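Forum Manipulation & Commande > Perception et logiciel > Objets déformables
Sujet : Segmentation des prises sur textile, ouverture de pince ou flux optique ?

kerbiniou
Messages : 48
Bonjour à tous,

Je reprends la chaîne de découpage des démonstrations de pliage sur le projet Tremari. Entrée : vidéo fisheye embarquée sur la pince tenue à la main, pose estimée par SLAM visuel-inertiel, ouverture des doigts déduite de l'image. Sortie attendue : une suite de segments « approche / prise / transport / dépose » par bras, que la politique consomme ensuite par blocs d'actions.

Le découpage actuel est un simple seuil sur l'ouverture, avec hystérésis. Sur des objets rigides, rien à redire. Sur du tissu, l'ouverture à la fermeture complète avec une épaisseur de coton est indiscernable de la fermeture à vide, compte tenu du bruit de mesure. Je me retrouve donc avec des prises étiquetées « à vide » alors que le vêtement est bel et bien entre les doigts.
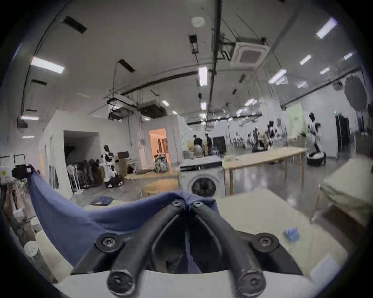 Étoffe bleue pincée en son milieu, doigts convergents en V.

Sur ce genre d'image, un humain tranche en une seconde. Le seuil, non. J'envisage d'ajouter le flux optique dans une petite région autour des extrémités : si la texture y reste immobile par rapport à la pince pendant que le fond défile, il y a prise. Quelqu'un a-t-il essayé ?

Emiliano Contreras
Modérateur
Essayé sur Galindo, avec une fenêtre de 17 images. Le principe est bon, mais il suppose un déplacement de la pince. Pendant les phases de maintien (un bras tient, l'autre travaille), le fond ne défile presque plus et le critère devient indéterminé. Il faut une troisième classe « inconnu » et propager l'état précédent.

Autre point : un tissu uni donne très peu de points d'intérêt. Sur du bleu sans motif, tu vas suivre des plis, et un pli n'est pas attaché à la matière. Il glisse le long du tissu sans que la prise bouge.

pl_vasseur
Pas d'accord pour le flux. C'est une rustine sur un problème d'étiquetage. Annotez 200 séquences à la main, entraînez un classifieur sur la vignette des doigts, et c'est réglé. Un réseau minuscule suffit, l'entrée est quasi stationnaire vu que les doigts sont toujours au même endroit dans l'image.

kerbiniou
@pl_vasseur : les doigts sont au même endroit à ouverture donnée, oui. Mais le classifieur apprend la couleur du tissu si tout le jeu est bleu, et chez nous il l'est à ce stade. Je l'ai constaté sur un premier essai : bon score en validation, effondrement dès qu'on passe à une serviette grise.

@Emiliano : d'accord pour la troisième classe. Ce qui me gêne, c'est la propagation en bimanuel. Les deux flux sont synchronisés après coup, il me reste un décalage résiduel de 30 ms, et quand un côté tend le tissu pendant que l'autre ferme, je ne sais plus lequel des deux événements sert de référence.

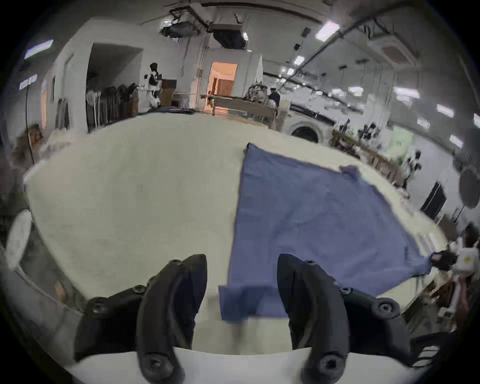

Pour l'instant je prends la fermeture la plus tardive des deux comme début de la phase commune. C'est arbitraire, et cela décale le segment de plusieurs images quand une seule des deux prises est utile au pli. L'alternative serait de garder deux chronologies indépendantes et de laisser la politique apprendre le couplage, mais l'horizon d'action est alors difficile à fixer.

Emiliano Contreras
Modérateur
Garde deux chronologies. La phase commune n'a pas à exister dans les données ; c'est une notion de planificateur. Nous l'avions codée en dur dans Galindo et il a fallu tout réétiqueter.

mtx_alla
Je développe l'outil d'annotation Alla, donc avis intéressé. Les pistes par bras sont gérées depuis la version de juin, avec export séparé. Pour le décalage, une corrélation croisée des vitesses angulaires sur un geste de calage en début de prise de vue descend sous la période image. Sans geste de calage, c'est plus aléatoire.

pl_vasseur
Pour la couleur : augmentation en teinte, ou niveaux de gris en entrée. Ce n'est pas un argument contre l'apprentissage.

kerbiniou
Les niveaux de gris, je teste. L'augmentation en teinte était déjà activée, elle n'a pas suffi. À mon avis la luminosité compte plus que la teinte.

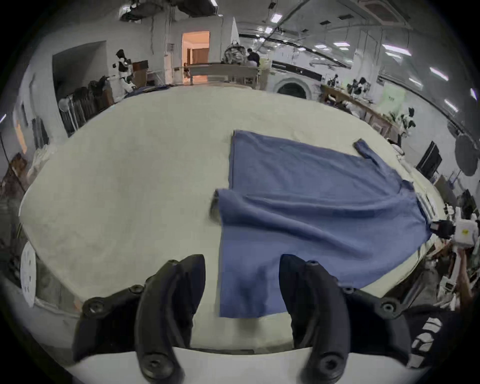
L'autre difficulté du classifieur par vignette est la définition même de l'étiquette. Un annotateur répond « prise » ou « pas prise », or il existe une configuration intermédiaire fréquente en pliage, où la matière se trouve dans le volume de travail des doigts sans que l'on puisse affirmer un contact. Prenez le pan rectangulaire de la chemise qui pend vers le bord proche de la table, encadré par les deux doigts : deux de mes annotateurs ont donné deux réponses opposées. Sur cette seule image je n'aurais pas su trancher non plus. Avec la séquence avant et après, l'accord remonte nettement, ce qui plaide pour une entrée temporelle, donc pour un retour du flux sous une forme ou une autre.

pl_vasseur
Ou pour empiler cinq vignettes en entrée. Pas besoin de calculer un flux explicite.

Emiliano Contreras
Modérateur
Cinq vignettes consécutives ne contiennent presque aucun mouvement. Espace-les.

nunport_dev
Côté Nunport nous avons fini par combiner : seuil d'ouverture pour proposer des candidats, classifieur temporel pour confirmer, et tout ce qui est sous le seuil de confiance part en relecture manuelle. La relecture coûte cher la première semaine, ensuite le volume baisse. Attention à la rectification du fisheye : nous découpions la vignette après rectification et l'interpolation lissait la trame du tissu près des bords. En découpant dans l'image brute, les faux négatifs ont diminué.

kerbiniou
Je découpais après rectification, moi aussi. Je relance avec l'image brute, niveaux de gris, cinq vignettes espacées, deux chronologies. Je posterai la matrice de confusion par bras.

pl_vasseur
Mets aussi la serviette grise dans le jeu de test.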